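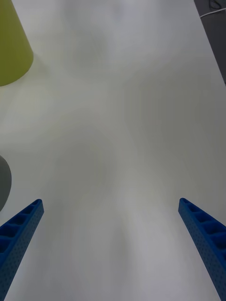

Grey marks on a matt white tabletop, how do I get them off?

Posted in Home and Cleaning by nallstead_flat

I have a white table with a matt top, bought second-hand in February. It was fine at first but it now has grey scuffs at one end where things get pushed across it, plus a faint yellow ring from a mug. Washing-up liquid and a sponge took off the general muck but left the scuffs. I don't know the make, there is no label underneath. I paid 50 pounds for it, so I don't want to spend much putting it right, but I would like it plain white again. Is a melamine sponge safe on a matt finish or will it leave shiny patches?

3 replies

kudo_corner
Magic sponge. Did mine in 10 minutes.

moldenbench
Be careful with those sponges on matt. They are a very fine abrasive, and if you press hard you polish the surface and it shows when the light comes from the side. I did this to a desk and the patch is still there.

Try these first, in this order. A clean pencil rubber on the scuffs, rubbed lightly. A lot of grey marks are just material left behind by whatever was dragged over, and they lift off. If that fails, bicarbonate of soda and water mixed to a thin paste, put on with a soft cloth, left for 8 minutes and wiped off with a damp cloth. Use the paste on the mug ring too. You may need to do it 2 times. Test underneath or near a back corner before you start, and don't leave it to dry on.

If it is painted wood, skip the paste and stick to the rubber and soapy water.

lenivar
Agree about the rubber. Use a white one, the pink ones can leave colour. Stick felt pads under anything you slide about or the marks will be back.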